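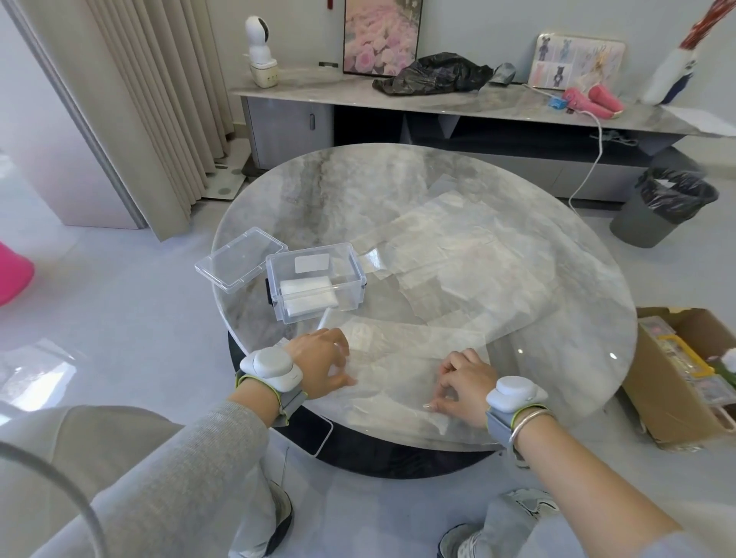
Chapter 7
Feeding and weight in shelter and foster dogs

When a dog arrives at a rescue centre, one of the first jobs is to find out what it weighs and what it has been eating. The answers are often poor. A stray comes with no history at all, and an owner giving up a pet may remember the colour of the food packet but not the amount in the bowl. Staff have to start from the dog itself.

Chapter 6 dealt with the first health check. This chapter covers the two weeks after it, when the dog is settling and its feeding plan is made. By the end you should be able to score body condition by hand and eye, work out a starting ration, and change a dog from one food to another without upsetting its gut.

7.1 Why weight alone is not enough

Two dogs of the same breed can differ by several kilos and both be healthy. A figure on the scales tells you little until you also know the dog's frame and how much muscle it carries. For this reason most centres record a body condition score next to the weight. We use the nine-point scale, where 1 is emaciated, 9 is severely obese, and 4 or 5 is the target for most adult dogs.

To score a dog, run your hands along both sides of the chest. The ribs should be easy to feel under a thin cover of fat. Then look from above for a waist behind the ribs, and from the side for a tuck in the belly. Long coats hide a great deal – always use your hands, even when the dog looks well covered.

Case study: the Janholm intake records

Janholm is a rehoming centre with its own kennels and a network of foster homes. Anju Tomar and Gorazd Vukadinović went through its records for 523 adult dogs. Of these, 439 had been weighed on arrival, but only 59 had a body condition score written down as well. Among those 59 were several dogs whose weight was normal for the breed and whose score was 3 or lower. They had been put on a standard ration and had gained very little by the second week.

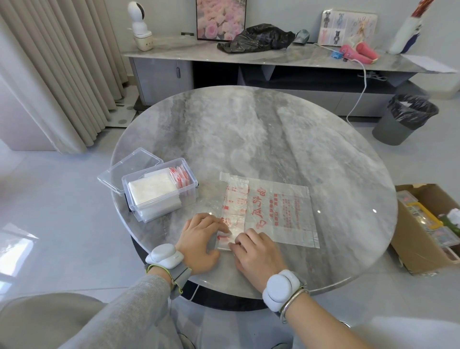 The centre now scores every dog on the day it comes in and again on day seven and day fourteen. The same person does all three where the rota allows, as scores can vary from one handler to another.

7.2 Changing food

A sudden change of diet is a common cause of loose stools in kennels. If the old food is known, mix it with the new over seven days, starting with one quarter new food. If it is not known, give small meals of a plain, easily digested diet for the first few days. Very thin dogs are a separate case and must be fed under a vet's direction (see 7.5).

Before reading on, look back at the intake form in Chapter 6 and note which entries you would need to plan a first day's meals.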